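About Lalier Kitchen School

Lalier teaches everyday home cooking in two rooms above the old post office in Stirham. We opened with a single stove and a borrowed set of pans. Last year 337 people took a course with us, most of them adults who had never cooked regularly before.

What we teach

The main course runs for seven weeks. Each class lasts 90 minutes and ends with a meal. We cover soups, stews, eggs, rice, pastry and plain roasting. There is also a short course for people moving into their first flat, held in January and September.

Who we are

The school is run by Remigiusz Ostrowski, who cooked in hotels before he took up teaching. He plans the menus and leads the evening classes. Daytime classes are taught by the Doucette sisters, who also do the shopping.

Clearing up

Washing up is part of every class. Pupils learn to scrape plates first, wipe crumbs off the worktop and leave the sink clear for the next person. Used cooking oil goes into a bottle with a lid and never down the drain. We work at ordinary household sinks, with the usual clutter round the taps.

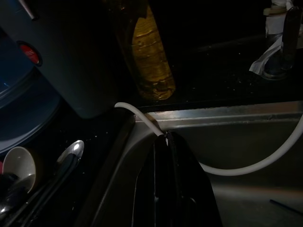 Finding us

Enter from Panden Street and take the stairs on the left. The 26 bus stops outside. Doors open a quarter of an hour before each class. Please bring an apron and a box for leftovers. Tea towels are provided.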